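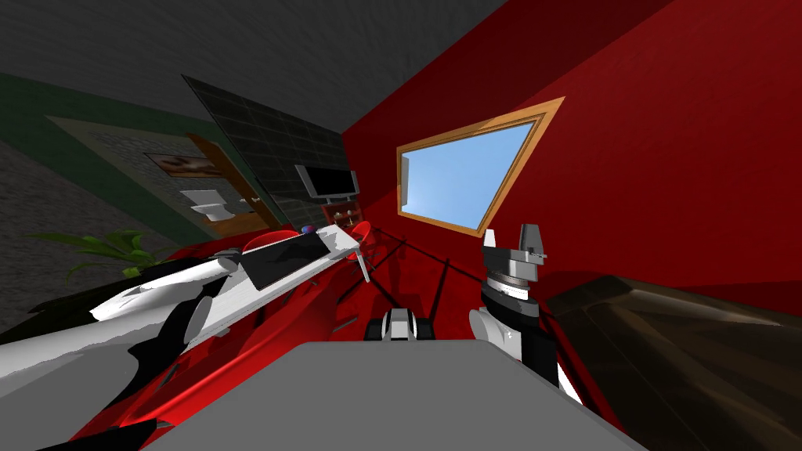 One of the rendered rooms in Fladier, with the long white table, the red chairs and a robot arm on either side.

5 min read

I've been waiting for this one, so forgive me if I'm a bit giddy. Surkirel has put out Fladier 2, the new version of its practice-room software for two-armed robots, and I spent most of an evening with it before writing this up (dinner was toast). If you work on planning or perception and you've ever lost a whole afternoon trying to get a robot to make the same mistake twice, I think you'll want to look at it.

The headline change is replay. The old Fladier would let you drop a robot into a furnished room, give it a job and watch it get on with things, and when something went wrong you got a log file and a video. The log said what the planner had decided. The video showed what had happened. Matching the two up was your problem, and I've seen people do it with a stopwatch and a notepad. In the new version, every run is saved as a thing you can step back into. You stop it wherever you like, pull the timeline left, change a setting and let it run on from there. The state of the world, the camera picture and the planner's current guess all move together, because they are now written out on one clock, 30 times a second.

I tried it on a simple reach over a table and got hooked straight away. The arm kept taking a long way round, up and over the back of a chair it had plenty of room to pass. My first thought was that the planner's cost settings were off, so I fiddled with those for far too long. Then I turned on the new overlay, which draws what the perception side believes on top of what the room really contains, and there it was — the chair had been given a great fat box about twice the width of the chair itself. The planner was doing a perfectly sensible job of avoiding something that didn't exist. Ten minutes with the shape fitting settings and the reach was nearly straight.

That's the bit Lerato Le Roux, who leads the Fladier team, was keenest to talk about when I rang her at their office in Wada. "Most of the bug reports we get about planning are really about seeing," she told me. "People tune the thing that moves because that's the thing they can watch. We wanted to make the belief as easy to watch as the arm."

She was also refreshingly blunt about the rooms. There are 247 of them in the release, with kitchens, living rooms, offices and a few odd in-between places, and she reckons the plain ones are the least useful. The ones she likes have strong colours, glossy surfaces, hard shadows on the floor and furniture packed in close enough to be a nuisance. A shadow lying across a tabletop can look an awful lot like an edge to a perception model that has grown up on tidy grey labs, and a shiny curved chair back can be worse. I asked if the rooms were meant to look like anyone's actual home and she laughed and said she hoped not, given some of the colour choices.

You can now change lighting during a run as well, which used to mean starting again from nothing. I moved the sun while an arm was halfway through a reach and watched the belief overlay wobble all over the place for a second or so before it settled. Good fun, and a bit alarming! There's a setting to make the planner slow down while the belief is unsettled. It's off by default, and I'd have it on.

The other big piece is Bokum, the test runner, which was a separate download and now comes in the same box. You write a job once, say what counts as done and what counts as a bump, and Bokum repeats it with small changes to where things stand, how the light falls and where the robot's base is parked. I left it going overnight on my very ordinary desktop and woke up to more than 300 finished runs, sorted by how they failed. The sorting is what sold me. Runs that went wrong in the same way get put in one pile, with the earliest moment of disagreement between belief and world marked on the timeline, so you open the pile, click the mark and you're looking at the trouble.

It isn't always right about the piles. I had a group labelled as wrist collisions where half the runs were fine until the left arm timed out waiting for the right one to clear off. Le Roux said the two-arm waiting logic is getting its own label in a later update, and that they'd held it back as it kept swallowing everything else. Fair enough. You can rename and split the piles by hand for now, and it remembers what you did the next time you run the same job.

On two arms more generally, things are better than they were. The planner now treats both arms and the body as one problem from the start, where before it would plan one, freeze it, and plan the other around it. You notice it most when the arms start from awkward places, one low over a table and the other held up by itself. The old version would sometimes send the raised arm on a little tour of the room. I haven't managed to get a tour out of the new one, and I did try. It costs you in planning time, mind. On my machine the first plan of each run took long enough that I'd started reading messages on my phone, though the ones after it were quick.

A few grumbles, as I'd be a poor sort of friend if I left them out. The installer wants a clean folder and doesn't tell you so until it has failed. Saved runs are big, really big, and the clean-up tool deletes by age when what I want is for it to keep one run from each pile and bin the rest. The overlay colours are a strong pink and a strong red, and in a room with a red floor and red walls I couldn't tell one from the other until I'd dug through the menus to change them. And the help pages still show the old version in a good few places, including the page on replay, a feature the old version didn't have.

Old jobs do carry over. I opened three of mine from last year and two ran first time. The third needed its gripper settings written in the new style, with opening width and closing force as separate lines, and the error message told me exactly that, so I can't complain.

The single-user version is free, as before, and teams pay by the seat. Surkirel says the next update is planned for July, with the two-arm waiting label and a fix for the installer both on the list. I asked about the clean-up tool too and got a long "hmmm", so I'm going to keep asking. I've got another batch going in Bokum as I type, with the slow-down setting switched on this time, and I'll post the piles when it's done.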